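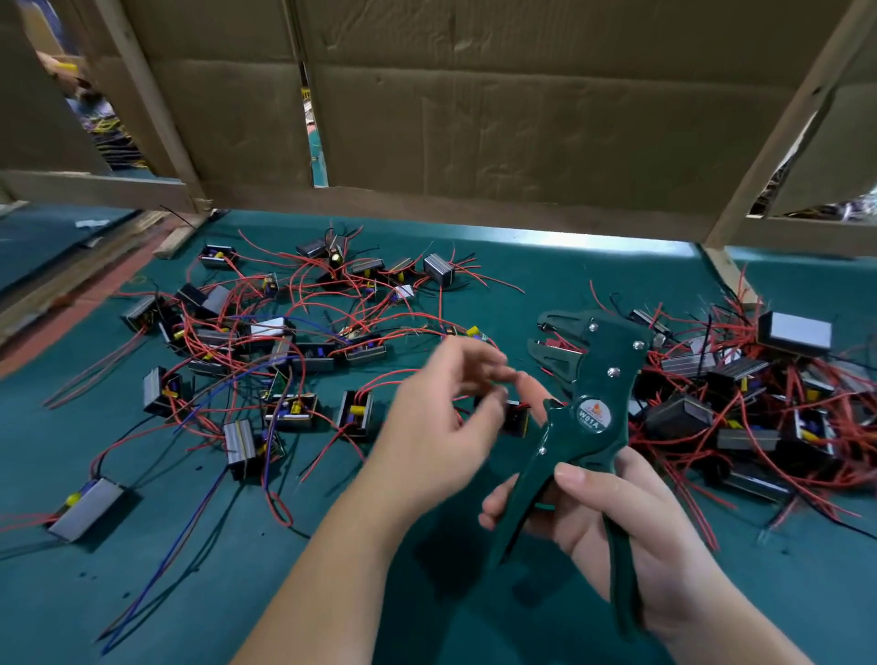
Search tips
Enter keyword
Go

Stripping and preparing leads on small modules

2023-06-13 | Catriona Moffat

Automatic strippers save a lot of time on short leads, but they are easy to set badly. The notes below apply to thin stranded wire of the sort fitted to small boards and modules.

Setting the tool

Set the length stop first, if the tool has one. For screw terminals 6 mm of bare wire is enough; for a soldered splice allow 10 mm. Test on an offcut of the same wire. If strands come away with the insulation, back the tension off a quarter turn and try again. If the insulation stretches and leaves a ragged collar, tighten it by the same amount.

Insulation varies between batches of the same nominal size, so repeat the test when a new reel is started. PVC also stiffens in a cold workshop. My December settings are never right by spring.

Making the cut

Hold the module by its case or edges and keep the pull off the solder joint. On leads shorter than 50 mm, pinch the wire itself between the module and the jaws — the fingers then take the load. Feed the wire in square. Close the handles in one steady squeeze and release fully before withdrawing.

Never strip a lead with the module connected to a supply. Capacitors may hold a charge after disconnection; check with a meter.

Keeping order

Red wires on a pile of modules knot together quickly. Separate the pile before starting and work from one side of the mat to the other. Twist bare ends as soon as they are cut and don't let them rest on another board.

A silicone mat will stand a brief touch from an iron, but a PVC cutting mat will not. Brush either one down afterwards, as single strands are hard to see and will bridge adjacent pads.

Jaw care

Clear insulation scraps from the jaws every 50 cuts or so. One drop of light oil on the pivot, wiped off. Gregor Aitken in Dunbar logged 2690 strips on one set of blades before they began nicking strands; I change mine at 3000 or at the first nick.

Get new tips by email. Enter your address to subscribe.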